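Melidside Neighbors Forum > House & Home > Furniture

Topic: oil or poly on a kitchen table, need to decide by Friday

stemba_9
Posted 7:42 am

Quick one before work. Got a secondhand table off a guy in Veria, solid wood I think, he didn't know what kind. Top is fine in most places but there's a ring the size of a saucepan at one end and the finish has gone sticky where people rest their arms. Two kids, one of them eats like a raccoon. My brother in law can lend me his sander but he needs it back Friday night. So: oil or polyurethane? I keep reading both are wrong.

gluepot
Posted 8:15 am

Poly. Kids = poly. Done.

ridgeline_dom
Posted 8:31 am

Disagree with gluepot as usual. Poly is great until it gets scratched through and then you're stripping the whole top again. Oil you can patch on a Sunday morning with a rag. Had an oiled table through three kids and a dog. It has marks, sure. It's a table.

Also sticky arm spots are usually just skin oil and old polish sitting in a soft finish. Have you tried cleaning it first?? Mineral spirits on a rag, wipe, new rag, wipe. Might not need the sander at all.

gluepot
Posted 8:40 am

"It has marks, sure" is not selling it Dom

stemba_9
Posted 12:05 pm

On lunch. No I have not cleaned it with anything except dish soap. Is mineral spirits going to stink up the house? Only have the kitchen to do this in, garage is full of my mother's stuff till January.

Also what would it even show me, if it's the finish or the wood that's bad?

old_larch
Posted 12:48 pm

It'll smell for an evening, open a window. Get the low odor kind. Rags go flat outside to dry, not balled up in the trash. That goes double if you end up oiling, oily rags can catch fire by themselves. Not kidding, I lost a trash can and part of a fence.

What it shows you: if the rag comes away brown and the stickiness is gone, it was dirt. If it's still tacky the next day the finish itself has broken down and cleaning won't bring it back.

The ring is a separate thing. White ring = moisture in the finish, often fixable. Black ring = it's in the wood, and that means sanding or bleaching or putting a fruit bowl on it.

ridgeline_dom
Posted 1:10 pm

What larch said. And before anybody runs a sander over a top with strong grain, find out if it's veneer. Please. Look at the end. If the lines on top carry on over the edge and down the end it's solid, if they stop dead at the corner be very careful. I went thru a veneer in 5 seconds with 80 grit and I still think about it.

My own one, since I'm always going on about it. Varnish on this, not oil, it's the other table:

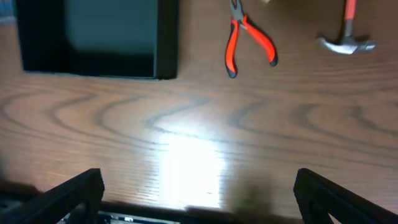 Anyway my point is grain direction. Go with it, always, even when it wanders around. You pick the long direction of the board and stick to that. Don't try to chase the curves with the sander, you'll get cross scratches that don't show till the finish goes on and then they're all you see. Start at 120, not 80. Then 180. Then stop, people go way too fine on tables and the oil just sits on top.

gluepot
Posted 1:22 pm

so the oil guy has a varnished table. interesting

ridgeline_dom
Posted 1:25 pm

One of two. And I said poly was a pain to repair, didn't say I'd never owned a shiny table.

kirui_k
Posted 3:37 pm

Nobody has mentioned hardwax oil? Somewhere in the middle. Goes on thin, two coats, you can spot fix it, and it doesn't feel like plastic. Costs more. I used the Jumell stuff from the paint place behind the bus station, the satin one. One can did the table and two benches with some left over.

Only downside is cure time. Dry overnight but it wants a couple weeks before you put anything wet on it. Read the can. With kids that part is rough. We ate on a bedsheet over cardboard for 14 days, my wife was thrilled.

gluepot
Posted 3:50 pm

Two weeks of cardboard vs water based poly that you can eat off in a few days. I rest my case

old_larch
Posted 4:16 pm

Water based poly over a top that had furniture polish on it for years can fisheye like crazy. Little craters. If she goes that way she has to clean it really well first AND seal it with dewaxed shellac. So it's not quite as quick as you make out.

gluepot
Posted 4:19 pm

Fine. Shellac then poly. Still poly

stemba_9
Posted 8:53 pm

OK update. Kids in bed, window open, did the mineral spirits on one end. Rag was DISGUSTING. Like tea. Did it again with a clean one, less bad. Arm spots feel smooth now but they're still damp so will check tommorow.

Looked at the end like Dom said and the lines go over the edge so I think solid? Ring is white, not black, I'm pretty sure, hard to tell under the kitchen light.

old_larch
Posted 9:20 pm

White is good news. Leave it overnight. Then a dry cotton cloth over the ring and a warm iron, no steam, few seconds at a time, lift and look. Try somewhere hidden first. Don't park the iron on it and go answer the door.

ridgeline_dom
Posted 9:34 pm

Tea colored rag, called it.

kirui_k
Posted 9:41 pm

+1 on the iron. Mayonnaise also works supposedly but then you have a table that smells like a sandwich

stemba_9
Posted next day, 7:18 am

Not sticky!! Iron thing tonight. If the ring goes I might just wax it and give the sander back. Stella

gluepot
Posted 7:30 am

wax, with the raccoon kid. ok. see you back here in spring

ridgeline_dom
Posted 7:52 am

Ignore him. Wax is fine for now, thin coat, buff it, use placemats. You can always sand later, you can't un-sand. PM me if you want the loan of a decent sander after Friday, mine's just sitting there.

Domenica Fankhauser
(the poly people can get their own)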